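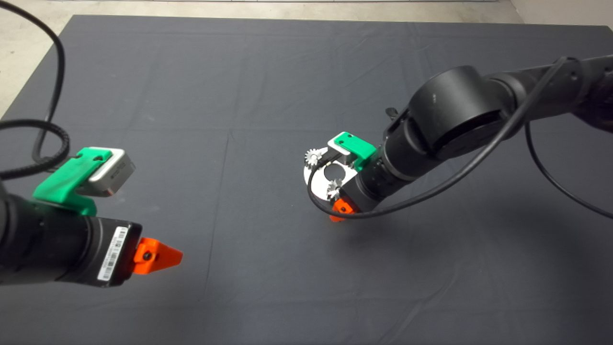

What does the Ureck repair program cover?

The program covers mechanical wall clocks, mantel clocks and floor clocks with a brass or steel movement. We clean, oil and adjust the movement, and we replace worn parts when a replacement can be found or made. Wristwatches, electric clocks and quartz clocks are outside the program.

Do I need an appointment?

Drop-off is by appointment for floor clocks and anything else that takes two people to carry. Smaller clocks can be left at the front desk during opening hours. You will get a paper ticket with your clock's number on it. Please keep the ticket, as we ask for it at pickup.

How should I prepare my clock for the trip?

Take off the pendulum and wrap it separately. If the clock has weights, let it run until they are low enough to unhook, then mark each one left, center or right with a piece of masking tape. They often look the same but weigh different amounts. A spring-driven clock can stay wound. Do not try to let the spring down yourself.

Leave the key with the clock if you have it. If you don't, tell us at the desk and we will find one that fits.

How much does it cost?

The inspection is free. A standard cleaning and adjustment is $300 for a time-only clock and $600 for one that strikes or chimes. Parts are extra. We send a written estimate before any paid work starts, and you can say no at that point and pick the clock up at no charge.

How long will it take?

Most clocks are finished in 8 weeks. Clocks that need a new wheel or a new mainspring take longer, depending on the supplier. We order mainsprings from Sternex and most of our bushings from Jang, and both ship in batches.

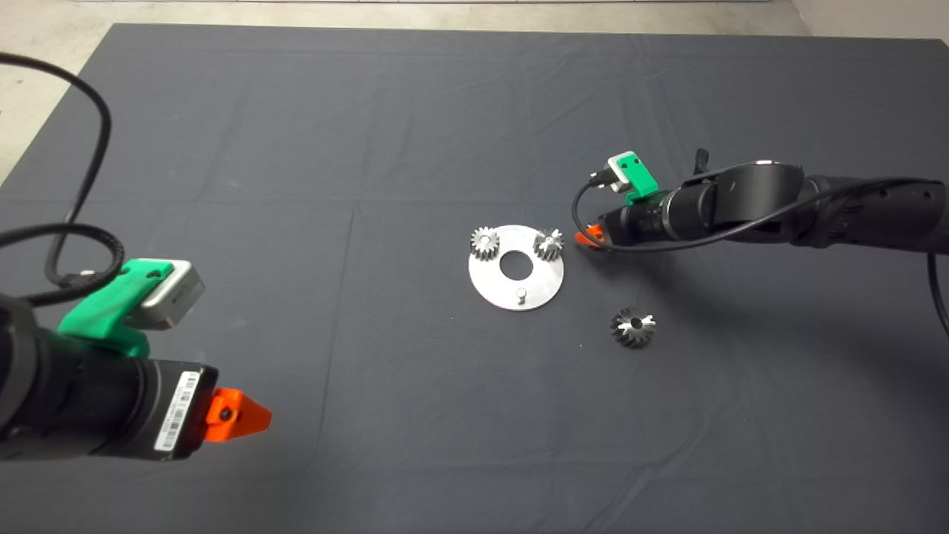
One customer wrote to ask why her clock had come back running five minutes fast a week when it had kept good time on our test stand. A pendulum clock is sensitive to where it stands, and moving it to a different wall or shelf is often enough to change the rate. Turn the nut under the pendulum bob to the left to slow the clock down and to the right to speed it up. Make one full turn, wait a day, and check it again before you turn it any more.

My clock ticks unevenly. Is that a fault?

It usually means the clock is not level, or is slightly "out of beat." Try raising one side with a folded card until the tick and the tock are evenly spaced. If you have to tilt the case so far that you can see it, bring the clock in and we will set the beat at the movement.

Can I oil it myself?

We would prefer that you didn't. Household oil gets sticky and pulls dust into the pivots, and spray lubricants are worse – they run everywhere and have to be washed out of the whole movement. A clock that has been properly oiled needs nothing for several years.

Do you repair cases and dials?

Loose joints and cracked glass, yes. Refinishing and dial painting go out to Mastirano, who will give you a separate estimate. We can send the case there for you, or you can take it yourself.

Is the work guaranteed?

Cleaning and adjustment are guaranteed for one year from the pickup date. The guarantee does not cover falls, water damage or a mainspring that breaks later on, although we will fit a new spring at the cost of the part. 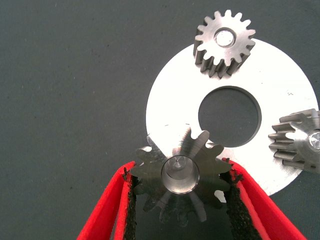

Pickup and storage

When do I collect my clock?

We call or email when it is ready. You have 30 days to collect it. After that we charge a small weekly storage fee, which is printed on the back of your ticket.

Can you ship it to me?

We ship mantel clocks and small wall clocks inside the country, with the pendulum packed separately. Floor clocks have to be picked up or delivered by a mover of your choice.

Are you open all summer?

The workshop closes for two weeks from 10th July. Clocks can't be dropped off or collected during that time, and emails will be answered when we reopen.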